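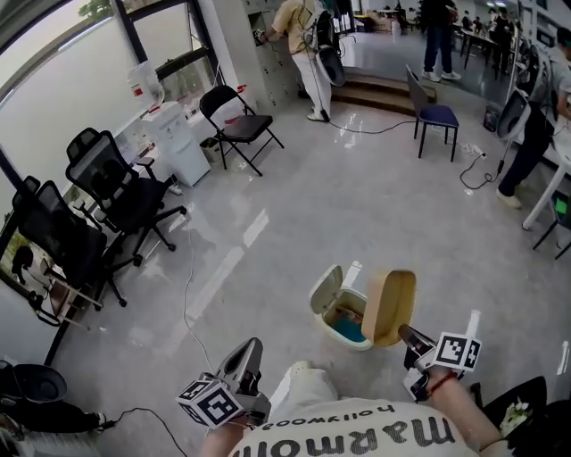 Trash can with the lid up, on a tile floor.

The Case Against the Lid

I have been told, by people who sell such things and by people who have bought them, that a trash can with a lid makes for a cleaner office. I don't believe it. I have worked in shared rooms for over 10 years, I have emptied my portion of the trash, and I have yet to see a lid earn its keep anywhere outside a kitchen.

Start with what an office throws away. Tissues, receipts, the plastic strip off a new pack of pens, a tea bag if somebody is feeling bold. Packing tape. More packing tape. Very little of it smells, and the part that does smell usually belongs in a different can by the sink. The lid is there to hide things that hardly need hiding, and in return it asks you to do something every time you want to get rid of a staple.

A small thing to ask, the sellers say. You lift it, you drop, you close it. Fine. Watch people do it for a week. They lift it and leave it up. By the middle of the morning the can is standing open, and there it stays until whoever locks up closes it out of a sense of duty. So you have paid extra for a can that spends its working day as an ordinary open can, except that it now has a big flap sticking up on one side for people to catch with a knee or a bag.

The two-flap kind is worse. You get an outer lid that swings one way and some inner flap that swings the other, and between them they manage to narrow the opening you paid for. Mandine makes one we had for a while at Vesura, where I rented a desk until November. The catalog called it a "dual closure." What it closed on, in my experience, was the edge of the bag. The bag would get nipped, pull loose on one side, and slide down inside the can, and then the next banana peel went between the bag and the wall of the can where it could be enjoyed by all. I brought this up. I was told the can was very highly rated.

Highly rated by whom, and when? I'd guess on the first day, out of the box, by somebody who had put nothing in it. Trash cans are reviewed when they're empty. It's the only time they all look good. I would read a review that came in after 5 months and included the words "coffee grounds," but I have not been able to find one.

There's also the color question, which I bring up only because it takes up so much of other people's time. A pale can is supposed to look clean and friendly and to go with the desks. I have nothing against pale. I own a pale refrigerator. But a pale can on a pale floor vanishes, and then you walk into it. The old gray metal wastebasket was ugly in a way that made it easy to find.

And that gets me to the floor, where I think most of the trouble really lives. You can put the best can in the world in a room and still have a mess if it stands in the wrong place, and nearly every office I've been in puts it in the wrong place. They put it against a wall, or behind a door, or in the kitchen corner with a polite sign. Then they wonder why there are wrappers on the desks. People will walk two steps to throw something out. Ask them for ten and they'll "do it later," and you know what later looks like by the end of the week.

So somebody has the bright idea of moving the can out onto open floor, within reach. Good. I'm for that. I'll even say that of all the tidying schemes I've been put through, dragging the can to where the work is happening is the only one that has changed my own behavior. But look at what else is on the floor in the average office: cables. A white one crossing to the window, a black one curling off to the side, maybe a third that was laid down for an afternoon and has been there since the carpet came up. White cables on light tile are, again, the pale-on-pale problem. You set the can down, you set it down on a cable, the can leans, the lid swings, and I am back to my original complaint.

The consultants have an answer for cables as well. They want you to buy a channel to hide them in. Vesura bought channels. They were the stick-on sort and they held until the first time the floor was mopped, at which point we had cables and also long strips of plastic, which went in the trash, if you could get the lid to stay out of the way. I would like to see somebody just pick the things up. Unplug what isn't being used, coil it, hang it on a hook. A hook costs next to nothing and doesn't come with an instruction sheet.

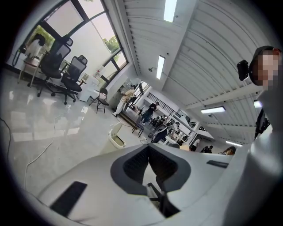 One reader, replying to an earlier version of this complaint, thinks I am being unfair to the lid and far too kind to the people around it: "If they can't be bothered to close a trash can, taking the lid away won't make them better people. It'll just let the rest of us see their lunch." The same reader adds that in a room full of windows, with the sun on the can all afternoon, even a tea bag makes itself known.

I'll give up a little ground on the sun. A warm room is a warm room, and I've sat beside big windows in July. Still, what the reader is describing is a can that isn't being emptied. If lunch is in there long enough to be noticed, the lid has only bought you an extra day of ignoring it, and the extra day is what does the damage. An open can nags. You can see it's full. A closed one can be packed to the brim and nobody knows until they lift the flap and something rises with it. I'd take the nagging.

As for better people, I never said anything about better people. I have no hopes there. I want furniture that works with the ones we have.

Which brings me to chairs, and yes, chairs belong in an essay about trash. I have a theory that you can tell how a room will be kept by looking at its spare seating. Every office buys the proper mesh chairs on wheels, tall in the back, and everybody is pleased with them. Ours were the Oslow model, and I have no complaint about the Oslow as a thing to sit on. But the wheels mean they drift. They get shoved over by the window when floor space is wanted and they stay there, and then people stop going to the window side of the room at all, and that's the side where cups start collecting on the ledge. Meanwhile somebody has brought in a folding chair. The folding chair is always temporary. It is never folded. It gets put in front of the thing you most need to reach, a cabinet or the water, and for the rest of its life you reach around it.

Then things land on it. A chair with no one in it is a shelf, and a shelf with no owner is a trash can without a bag. I have found apple cores on chairs. I have found a stapler wrapped in a paper towel, for reasons I didn't pursue. If you're serious about a tidy room, fold the folding chair and lean it on something before you spend a cent on waste containers of any kind. I put this to the management at Vesura in writing and got back a flyer for a cleaning service.

The service was called Russo, and I want to be fair to them because they did clean. They came twice a week and the tile had a real shine on it afterward. You could see the window in it. What they did not do, and had never been hired to do, was move anything. They mopped up to the cables and went around the chairs. They emptied the can and put it back with the lid down, very neatly, in the corner where it had started, so that every time they'd been in we had to go and get it again. I don't blame Russo for this. They'd been told the corner was where the can lived. I blame whoever thinks a shiny floor is the same as an orderly room. It looked wonderful in the listing, I'm sure.

People will say I should have talked to the cleaners. I left a note. The note was thrown away.

What would I buy, if I were the one buying? A plain can, open at the top, wide enough that you can miss a little. Darker than the floor. Heavy enough at the bottom that a foot won't send it over. A bag that fits, with a rim or a hoop to hold it. No pedal, no sensor, none of that soft-closing business, which in my experience means the lid comes down slowly onto your hand when it could have come down fast. I'd get two of them for a big room and put each one where people stand around with things in their hands. If there's food, I'd get a separate can for the kitchen, and that one can have a lid, and it should be emptied every evening whether it looks full or not.

I don't expect to win this. The lidded can photographs well, it shows up on the order form already checked, and it lets everyone feel the trash has been dealt with. At the place I rent now they have one by the door. I prop it open with a folded envelope when I come in, and most afternoons the envelope has gone into the can, along with everything else, and somebody has shut the lid on it.

5 comments | 2 shares
Contact | Copyright, all rights reserved | Back to top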